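Care labels: 45 degree programme on a 40 label?
Forum > Laundry and Textiles

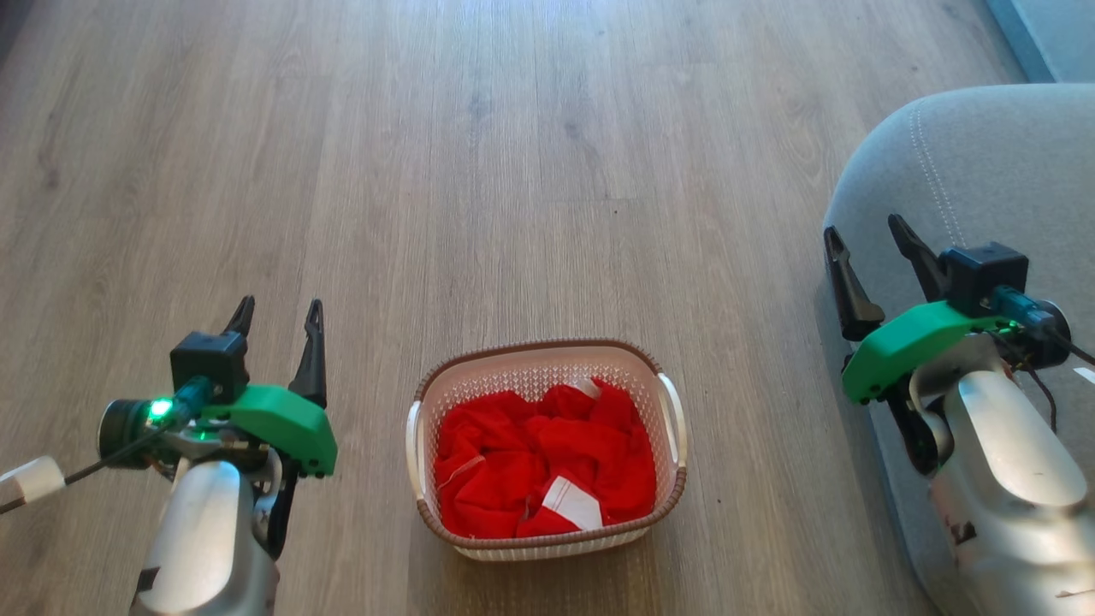 tralldale_ngaio
Our replacement machine has no 40 setting for mixed fabrics, only 30 and 45. The number in the wash tub symbol is a maximum, so strictly 45 is out. The red cloth in the basket still has its white label on, and I would like to keep the dye where it is. Does five degrees matter?

bedoya_e
Within tolerance on most domestic machines. Thermostats overshoot by more than that.

Skullow
Disagree. Overshoot applies to the 45 programme as well, so you may be running at 50. Use 30 and a longer cycle.

bedoya_e
Only if it overshoots. Mine reads low on a probe.

lesia_k
Spin speed does more harm than temperature. A bar under the tub means reduced spin.

Skullow
For creasing, yes. Dye loss is temperature and detergent. Use one without bleach.

tralldale_ngaio
No bar on mine. Will run 30 on Sunday, separately from the whites.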